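Hirner Crack Filler for lanes, drives and yards

Sold by Velside, from the yard and by post
Page last looked over May 24, 2025

Black, sticky and not much to look at in the tin. Hirner is a bitumen filler for cracks in asphalt, poured hot, and it has been on our shelves longer than most of the staff. It won't make an old road new. It fills the crack, stays a bit soft so it can move with the road, and keeps the rain from getting underneath and making a hobby of it.

We sell it mostly to people with a private lane and a shared bill for looking after it. If that's you, you have our sympathy and a trade price on three tins or more.

What you get

A tin of solid black filler, which you break up and melt. There are two grades. Standard is for cracks you could lose a pencil in. Wide has more grit and is for cracks you could lose the pencil case in. If you're torn between the two, buy Standard and pour twice.

The pouring pot is sold separately. So is the squeegee. We know.

What it looks like down

Like a black line. Customers do ring up about this. Asphalt goes grey as it ages and the filler doesn't, so a lane that has been done will look as though somebody has been at it with a very large marker pen. Cracks wander, and the lines wander with them. If you want it all one colour you want a surface dressing, and you want to be sitting down when you read the quote.
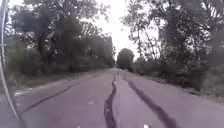
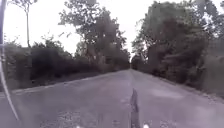
Dark seams on worn asphalt, narrow tree-lined lane.

Putting it down

Clean the crack first. Moss, grit, last year's leaves, the lot. A stiff brush and an old screwdriver will do for a short run. For a long one, hire a blower and warn the neighbours.

The crack must be dry all the way down. A dry top with a wet bottom will spit when the hot filler goes in, and it spits at shins. Boots, long trousers, proper gloves.

Melt slowly and keep stirring. Pour from the far end and walk backwards, unless the far end is a ditch. Pull the squeegee along behind the pour so the filler sits flat and slightly over both edges. A proud ridge looks generous but catches every tyre that crosses it.

Dust with sand if anything needs to drive over it the same day. Otherwise leave it be.

Where it's no use

Potholes, for a start. Loose, gravelly patches where the top is coming away need patching with Gindero cold mix, which is on its own page. Crazed areas that look like a dropped plate have usually gone underneath, and filling them is just drawing on the problem. Block paving and concrete want something else altogether, and we don't sell it.

When to buy

Ideally before March, when everybody notices their lane in the same fortnight and we run out of Wide. Cracks tend to be at their most open in cold weather, but you still need a dry day above 5 degrees, so good luck.

How much to order

Measure the cracks, add them up, then add a bit for the ones you walked past. Silvia Mikuš on the trade counter will turn your total into tins if you ring her with it. Her biggest order so far was for 1,227 metres, read out to her one crack at a time.

Goes with

Sang pouring pot, with the long handle
Sang squeegee, V-shaped
Gindero cold mix, for the holes

Unopened tins can come back within 3 months. Opened ones are yours for life, as is whatever you were wearing.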